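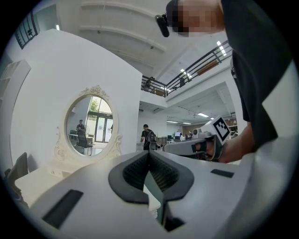
*Two white hand-held grippers, one with black finger pads.*

## Cleaning a silver plated bracelet

Silver plating is thin, so please do not use toothpaste or baking soda on it.

1. Fill a small bowl with lukewarm water and 3 drops of mild dish soap.
2. Put the bracelet in for 90 seconds. If it has glued stones, wipe it with a damp cloth instead.
3. Rub softly with a cotton cloth, also behind the clasp.
4. Rinse, pat dry and leave it on a towel for 15 minutes.

Heloísa Aguiar asked me about enamel charms. For them I use only the damp cloth.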